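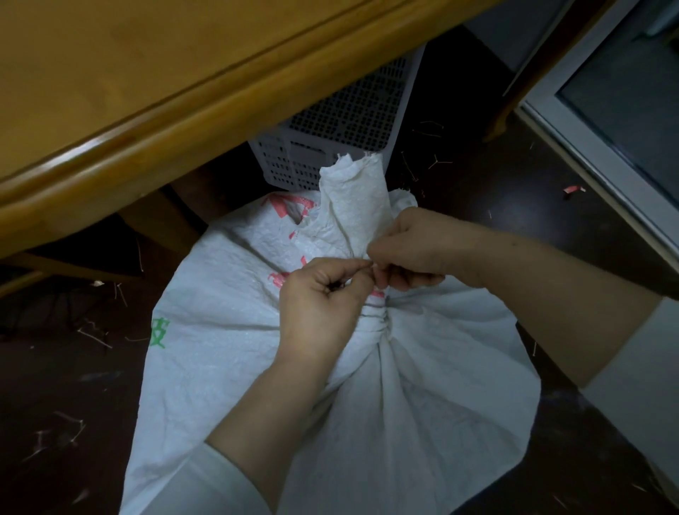 Post 1
Week five of our student project at Nirneveck and we're on sacks! We're teaching Groleo, our little two-armed robot, to close a bag, and it has to learn from people doing it first (which is most of my Sunday gone, happily).

Post 2
We've 295 recordings so far and I'd love 900 by June, though my knees may object
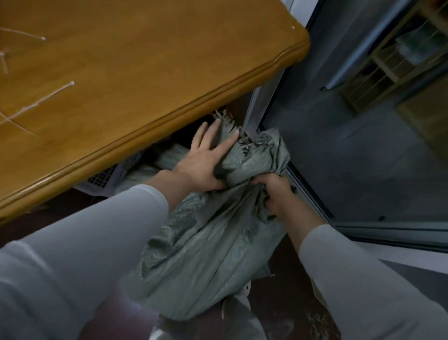 and my tea does keep going cold. Floppy things are lovely and awful to teach, as they never sit the same way twice.

Post 3
Groleo's grippers are still my main worry. Pinching is fine, but holding a neck tight in one hand while the other works scissors beside the knot, that's a big ask! We'll try it slowly on Tuesday.

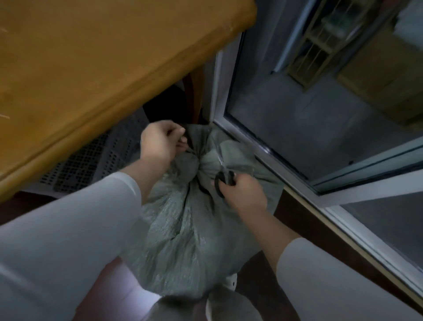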